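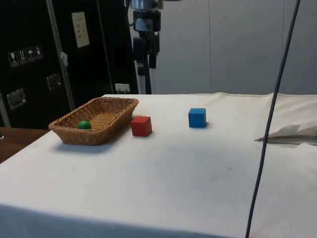
The second trailer for Nerketti came out last night and I've now watched it more times than I should admit to. It runs longer than the first one and gives away a fair bit more of the plot, so skip it if you want to go in cold.

The film is based on the Verna Oyelaran novel, all 411 pages of it, and I did wonder how they would fit that into one sitting. Going by the trailer they have dropped the whole of the Ladovell section and started with the ferry crossing. I can live with that – it was the slowest part of the book anyway. 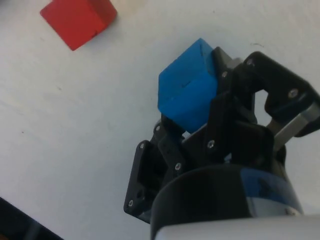 The music is better this time too. The first trailer had a slowed-down pop song over everything, and this one mostly uses wind and footsteps until the last few shots. We also get a proper look at Thibodeaux, the old harbour master, who only had one line before. He seems younger than I pictured him.

What I'm less sure of is the colour. Everything is very blue, even the kitchen scenes, and the book is full of warm rooms.

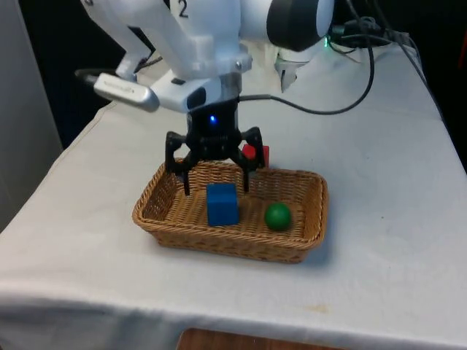
The arm with the number 2 on it.

It opens here in November. The Lakuvar in town has 6 screens and usually gives this sort of film the smallest, so I'll book early. I'm rereading the book first and have got as far as the wedding.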